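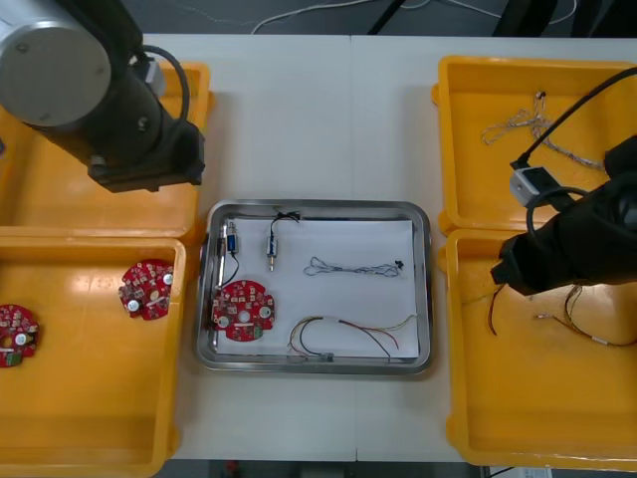 Varghese publishes gripper comparison for sorting small electronic parts

BRILIRCOMBE, 12th May — Varghese, which tests automation equipment for small manufacturers, has published the results of a bench comparison of two-arm sorting setups. The work was carried out at its Brilircombe site for Prostgate, a repairer of sensor units.

The comparison covered 7 gripper and controller pairings. Each was given the same job: take round circuit boards, wire harnesses and loose leads out of a shared steel tray and place them in the yellow bins on either side. Every pairing completed 233 picks on the same table, with the same tray and the same mix of parts.

Boards gave little trouble. Most of the missed picks involved wire — twisted pairs in particular, which tend to snag on each other and come up in a bundle. The best pairing missed 17 picks out of 233 and the weakest missed 34. Changing the fingertips made more difference than changing the controller. Slower closing speeds helped with harnesses but added some 7 minutes to a full run.

The report also looks at cable routing along the arms, paper liners in the tray, and how close two arms can work before one has to wait for the other. Lining the tray with plain white paper cut down glare from the steel and gave the overhead camera steadier readings. Runs without the liner are listed separately and are not included in the totals.

Prostgate plans to use the findings when it chooses equipment for its new sorting line. A second round of tests in June will use Divine, the open controller software maintained by Varghese, with deeper bins and shorter leads.

The full report, including part lists, grip settings and a table of every missed pick, is free to download from the Varghese website. Printed copies can be requested from the Brilircombe office.

Press contact: Varghese press desk, Brilircombe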